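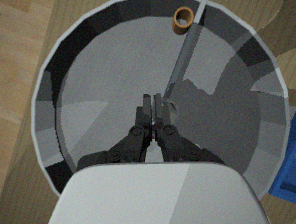
Tín Lò objected to the word "archive" when he read the first draft, saying that what we have is a few boxes which one side of an argument chose to keep, and that calling it an archive makes it sound as though somebody went looking for the rest. The word has gone. It is now a collection.

Rarndale Leaflets: README

Contents

122 leaflets, bulletins and open letters on the proposed missile tracking station at Rarndale, typed up as plain text, one file each. Most were put out by groups opposed to the station. A smaller number come from the trade union side at Bresico, the main contractor, and these are split between defending the jobs and denouncing the contract, sometimes on the same sheet of paper.

leaflets/ – the texts
meta.csv – group, place, stated print run, stance label
notes.txt – queries and arguments between the people who did the typing

Where it came from

The bulk is the Holzer box, left in the back of a bookshop in Skandham. We do not know who sorted it. Two splinter groups that were certainly active are missing from it altogether, and the group that kept the box is very well represented. Draw your own conclusions. Pirmin Gasser lent a second folder, mostly Bresico material.

Spelling and capitals are as printed. Where a line could not be read we have put [unclear] and left it at that. 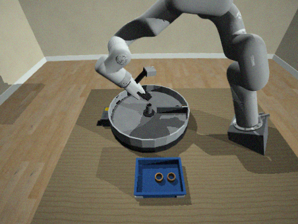 Figure 2. Rendered view: robot arm, round basin, blue tray with two orange rings.

Stance labels

Each text is marked for, against or mixed. Three of us did the labelling, and 75 of the texts were read by more than one person. The others had a single reader. "Against" covers everyone from church pacifists to a group whose complaint was that the missiles were pointed at the wrong country. If you are going to count the labels and draw a chart of public opinion, please don't. Leaflets tell you what people with a duplicator thought.

Print runs

Treat this column with suspicion. A good many sheets claim a run of 1000, including several from groups that by their own minutes could not pay for the hall. The number is copied as printed. It says nothing about how many were handed out, let alone read.

Claims in the texts

Nothing has been fact-checked. The range of the tracking station, the size of the marches and the sums paid to Bresico vary wildly from one leaflet to the next – and the firm's own circulars are no steadier than the rest. We have kept the contradictions.

Known faults

Undated items were put in order by guesswork, mine mostly.
Two open letters may be the same letter, with a paragraph taken out after a row.
Handwritten remarks in the margins are left out. Pirmin thinks this is a mistake and he may be right.

Changes

11th June: stance column redone, "neutral" dropped as a label. None of the texts that had it were neutral.

Corrections go in notes.txt with your initials. Please don't edit the leaflets directly.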